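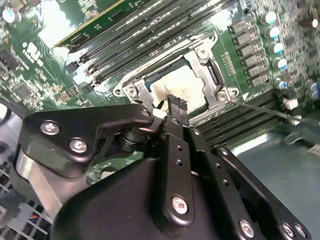

We changed one rule at the Brindport bench in February, and I keep getting asked about it. The arm may not go near a CPU socket until a person has signed the sheet for that board. One board, one signature. Before that, one covered a whole batch of 14.

Fadwa Ouazzani wrote the first draft. It ran to six pages and I cut it to two — mostly by taking out things the arm's own limits already cover. What stayed is power off, strap on, and hands clear before any move.

Lizeth wants a separate rule for memory slots. I'm still thinking about it.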